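Grestine Workshop Table, Wood Top
Item 1612

Solid bench-height table for repair rooms, school shops, garages. Wood top, plain edge, no drawers. Sold by Vilela, ships from our Brorum warehouse. Two sizes in stock, the long one is back in February – ask if you want on the list.

Top comes oiled. Legs bolt on, wrench is in the bag. Takes one person over 15 minutes, less with a helper holding the legs. Tighten again after the first week, wood settles a bit.
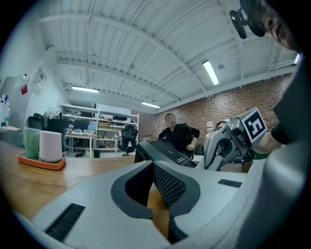
Surface is smooth enough for small electronics and wont scratch most cases. Oil again when it starts looking dull, any plain bench oil is fine. Leave some elbow room when you pick a size – a black box of a device like the one on the wood here wants clear space on each side for hands and tools, and two people working close will use more than you think. A workshop with a high white ceiling and steel beams is plenty of room for the long version. Smaller room, get the short one.

Weight boxed: 53 lb. Legs and top in the same carton.

Returns – unused only, orignal carton, you pay freight. Scratched on arrival? Send a picture to Madalena Magalhães at the Brorum desk before you bolt anything together.

Spare bolts and leg pads sold seperately, see Fisham parts page.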